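From: Mbali Xaba
To: home-automation-talk
Date: 22 Jan 2026
Subject: Re: Re: can they do the chores yet or not

Quick reply, I have a train and no lunch. Quoting the whole thing because the archive ate the first half of the thread again.

> Mbali, you keep saying "not yet" and I'd like to know what yet means.
> My mother in law has a floor robot that maps the whole apartment,
> avoids the cat, empties itself. Five years ago I would have called
> that science fiction. The Dutis people showed two arms folding towels
> in December and it looked fine to me. Slow, but fine. I'm slow too.
>
> So what exactly is the hold up? If it can fold a towel it can put
> away groceries. Groceries don't even need folding. You pick up the
> thing, you put down the thing. I did that job at sixteen with a
> hangover.
>
> Also you never answered whether the Riletti trial at your work was
> a success. You said "interesting" which I have learned to distrust.
>
> -- T.

OK. In order, more or less.

The floor robot. Fine, I give you the floor robot. I have one too. But look what it gets to do: one job, one tool, one plane, and it never has to pick anything up. When there's a sock it goes around the sock, or it eats the sock and sulks. You pick up the socks. You've been hired as the assistant to the floor robot and you didn't notice. Same with the dishwasher, which is a great machine and does the part of dishes that was already the easy part. Loading it is the chore. Unloading it is the chore. Knowing that the blue lid goes with the box that's at your sister's house is the chore.

So when I say "not yet" I mean the picking up and putting down, in a place that wasn't set up for the machine, with stuff that's different from yesterday, with no one standing next to it. All of those together. Any one of them by itself, sure, there are demos. I've seen good ones.

Towels. I watched the Dutis thing twice. I liked it! But every towel was the same towel. Same size, same color, laid out flat to begin with. My towels come out of the dryer in a ball with a pillowcase wrapped around them and a kid's sock inside the pillowcase. Give it that and I'll watch a third time. 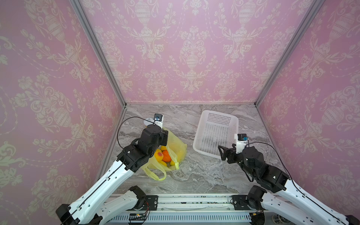 Groceries, then, and "you pick up the thing, you put down the thing". Which thing? Take fruit, because it's the one people always say is simple. Peach, orange, couple of small yellow ones, some of it in the mouth of a crumpled yellow bag and some next to it, and a white basket off at the back, tipped up a bit. A five year old does this and eats one on the way. For two arms it's a stack of separate problems. The bag is thin plastic you can half see through, so where does the bag stop and where does the fruit start, and half of it is yellow on yellow. The fingers go for the peach and maybe get a pinch of bag along with it. Then the bag comes too. Then whatever was sitting on the bag rolls. And the peach can be bruised and the orange pretty much can't, so what's the right squeeze -- you know it without thinking because you've held about a million peaches. And you'd use your other hand to hold the bag open, or the basket still, and you wouldn't decide to, your hand would just go there. Getting a second arm to do that on its own, at the right moment, without whacking the first one, is a real piece of work. People I respect spend whole years on it.

And that's with the table nice and clear otherwise. Now put it on my counter with the mail and the toaster and somebody's homework.

I'm not saying it can't be done. I think fruit into a basket is going to be one of the first ones done properly, if I had to bet. I'm saying done once in a video and done every Saturday are differnt animals, and the second is what you'd be paying for.

The hangover point. You at sixteen had already spent sixteen years handling objects. Worst trained person on that shift was still the best trained bag-unpacker ever built. I say this with love.

Riletti. OK, yes, I said "interesting" and I meant it, but since you ask.

What it was: one arm on a cart, end of our packing line, taking parts out of a tote and putting them in trays. We ran it for a while alongside the regular people. On the good parts -- the square ones, hard, dull gray, don't tangle -- it was good. Really good. We did a run of 1,000 and it needed a person 236 times the first go, which everyone groaned at. Then they changed the lighting and the fingers and some software and on the next 1,000 it was down to 100. That's a big improvement! I clapped! But think about what 100 means if you're the one person minding it. You can't go do something else. You sort of hover. You're not packing, and you're not free either, you are waiting to be needed, and our people hated that more than the packing. One of them asked to be put back on the line by hand and I didn't blame her.

Then there's the parts it wouldn't touch. Our catalog for that line is 574 parts. The ones in little poly bags it mostly couldn't do. Static, shine, they stick to each other, they slump when you lift them, you think you've got one and you have two. Anything with a cord on it, no. We ended up sorting the totes beforehand so it only got stuff it liked, and guess who sorts the totes.

That was the moment for me really. We'd made a new chore.

Management's view was different and I'll be fair to it. On the night shift, where we can't get people at all, a slow arm on easy parts beats no arm. So it stayed, nights only, square parts only. It's still there. It's called Gary. I don't know if you'd call that a success. I'd call it a success with a fence around it.

Vörös came in after with a pitch for the bagged parts, suction instead of fingers. Didn't go to trial. Their own guy was pretty straight with us, said their cup doesn't love wrinkled plastic, and could we ask our supplier to use stiffer bags. That's the other way these things get solved, by the way. Change the bag. Change the tote. Change the shelf. On a shop floor you can do that, you own the whole floor and if it saves money the bags change next quarter. At home you can't ring up the supermarket and say please would you pack my plums so my robot can see them. That's why I keep telling you factory first, kitchen a good deal later, even if the factory job looks harder on paper.

What I'd want to see before I change my mind, since somebody else on the list asked me off-list (hi, I will write back, sorry):

Somebody else's groceries. As in, the company doesn't know what's in the bag beforehand.

No cuts in the video, and the bit after it drops something left in. I learn more from the thirty seconds after a drop than from any amount of clean picks. Does it look for it? Does it carry on filling the basket as if nothing happened? Gary used to do that, he'd place an imaginary part in the tray with great care.

Number of times a person stepped in. Just the number. Dramov puts theirs in the back of the manual and it isn't flattering and I trust them more for it.

And noise, I suppose. Nobody puts the noise in. Ours whines at a pitch the younger ones can hear and I can't.

Price I don't care about yet. If it worked I'd find the money, I'd sell the car.

What I'd buy today if they sold it: something that empties the dishwasher onto the counter. Not into the cupboards. Just out, in any order, plates in a pile, while I'm at work, and it can take four hours. Slow is fine by me, you're right about that, it's the best thing in your message. We keep timing these things against a person when the person isn't home. If it takes all afternoon over one bag of fruit and the fruit is in the basket at six with no dents in it, who cares. I'd take that. It's the "with no one standing there" I can't get anybody to promise me.

So: floors yes. Square gray parts at night, yes. Same towel over and over, looks like it. Fruit, I think soon, with someone watching. My kitchen on a Saturday, no.

That's my train. If anybody has had the new Dutis in an ordinary house for more than a weekend please post, good or bad, I'd love to be wrong on the towels. And could whoever runs the archive look at why it drops everything before the second Re:, thats three threads now.

Mbali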